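Why Does a T-Shirt Wrinkle? (And How to Fold One So It Doesn't)

I fold a lot of T-shirts. There are seven people in and out of my house most weekends, and all of them seem to wear blue.
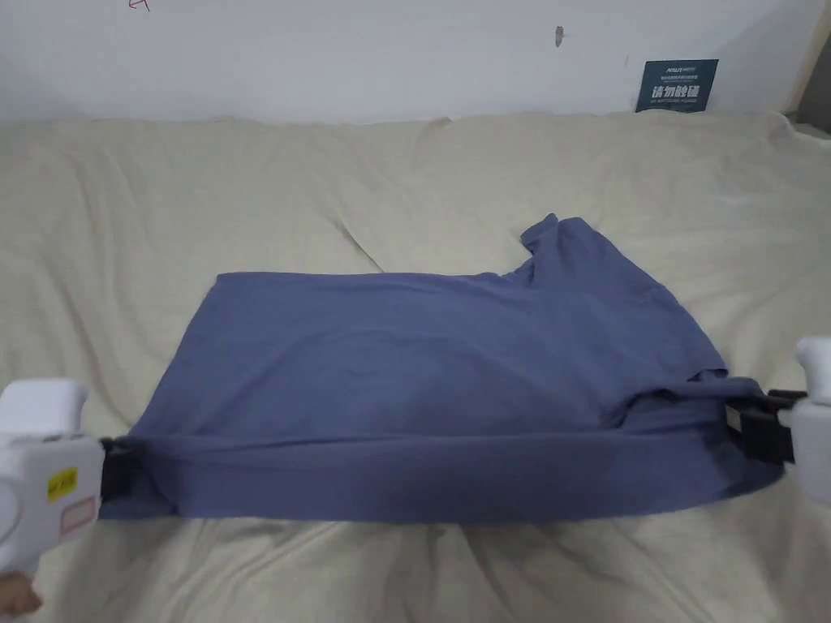 My nephew asked me last week why his shirts come out of the drawer looking like old maps. I gave him a very bad answer ("because you stuff them in") and then I felt guilty and went off to find a better one. So this is the better one, and you can try all of it at home on a bed.

Let's start with what a T-shirt is made of. Most of mine are cotton. Cotton is a plant, and the part we use is the white fluff that grows around its seeds. People spin that fluff into long threads called yarn, and then big machines knit the yarn into cloth. Yes, knit! Just like a wool scarf, only the loops are so tiny you can hardly see them. If you have a magnifying glass, find a T-shirt and look at it really closely. You should see little V shapes all in rows. Those are the loops.

The loops are why a T-shirt stretches when you pull it. A bedsheet usually doesn't stretch much, and that's down to the way it's made. Most sheets are woven, so the threads go over and under each other in straight lines, like a basket. Pull a T-shirt sideways and the loops open up wide. Let go and they mostly spring back. Mostly! If you hang off the bottom of your brother's shirt every day, it will end up wavy, and he'll be right to complain.

Now, wrinkles. Inside every cotton fiber there are long, long chains of stuff called cellulose (say it SELL-you-lohss). The chains hold on to each other with weak little bonds, a bit like people holding hands in a line. When cotton gets wet, water squeezes in between and they let go of hands. Then the chains can slide around. When the water dries up they grab on again, in whatever position they happen to be. If your shirt dried in a ball on the floor, they grab hands in a ball. And there's your wrinkle.

An iron does the same thing on purpose. Heat and steam make the chains let go, the iron presses everything flat, and they hold on again in a nice smooth shape. (Irons are a job for you AND a grown-up, please. I have a scar shaped like a banana.)

But folding is the part you can do all by yourself, and a good fold means a lot less ironing. My friend Ffion Craddock taught me this way when we shared a laundry room, and I've never changed it.

You need a T-shirt and somewhere flat. I like a bed best. A table works too, but a shirt slides on a table, and a sheet sort of holds on to it.

First, lay the shirt out and find the hem. The hem is the edge at the very bottom, where the cloth has been folded over and sewn so it won't curl up. Feel it between your fingers. It's thicker than the rest, isn't it? Two layers there, or even more.

Take one end of the hem in each hand and give it a gentle pull, so the edge goes straight. A lot of the small creases will go away when you do this. The ones that don't, you can stroke out with the flat of your hand, starting in the middle and moving outward.

Next, fold one side in toward the middle, sleeve and all. If the sleeve sticks out past the other edge, fold it back on itself. Do the same on the other side. You should have a long skinny shirt now – it looks a bit silly, and that's fine.

Then bring the hem up toward the neck, but stop a little before you get there. Fold that in half one more time and you've got a neat packet.

Mine used to come out lopsided every single time. The trouble was the shoulders! I was so busy making the bottom edge perfect that I never looked at the top, and one shoulder was always scrunched up in a lump. Now I smooth the hem, then the shoulders, then the hem again.

Want an experiment? Get two cotton T-shirts that are clean and just a little damp. Smooth one flat on a drying rack and squash the other into a bowl. Leave them overnight, or longer if the one in the bowl is still damp (balls of cloth dry very slowly). Then put them side by side and see which one the cellulose chains liked better. My nephew did this and drew a map of his wrinkles, with rivers and a volcano, and he's named the biggest island Vedness.

He still stuffs his shirts in the drawer, by the way.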